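Zwischenbericht an die Förderstelle: Kulturwanderweg Plurska
Berichtszeitraum bis November, vorgelegt von Melahat Ersoy
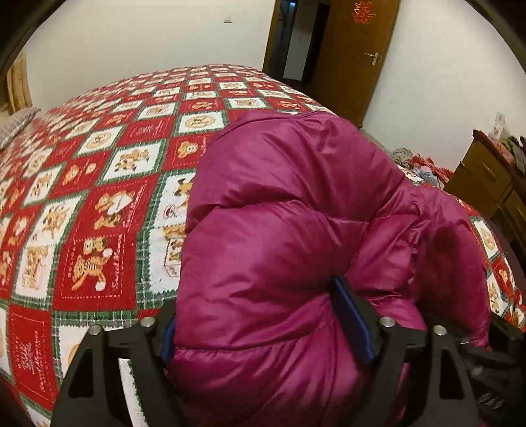 1. Stand der Arbeiten
Der Weg verbindet die Klosterruine oberhalb von Plurska mit der alten Zollstation in Vedov. Von den 18 geplanten Stationen sind 11 beschildert. An zwei weiteren stehen die Pfosten, die Tafeln fehlen noch. Der Abschnitt am Fluss ist nach den Hangrutschungen wieder begehbar, die Umleitung über den Friedhof wurde aufgehoben.

2. Unterkünfte und Gäste
In Vedov vermieten inzwischen sechs Familien Zimmer an Wanderer, alle mit Frühstück. Gezählt wurden 638 Übernachtungen, die meisten davon im Frühherbst. Viele Gäste bleiben nur eine Nacht - die Busverbindung am Nachmittag lässt kaum etwas anderes zu.

3. Führungen
Deepika Marar hat die Texte zur Klostergeschichte überarbeitet und vier Ortsführer eingewiesen. Die englische Fassung liegt vor, die Übersetzung ins Spanische hat das Büro Bermúdez übernommen.

4. Offene Punkte
Die Genehmigung für den Aussichtspunkt auf 1.009 Metern steht aus. Mit der Gemeinde ist noch zu klären, wer den Weg im Winter kontrolliert. Die restlichen Tafeln werden im Frühjahr gesetzt, sobald der Boden frostfrei ist. Die zweite Rate wird dafür bis März benötigt.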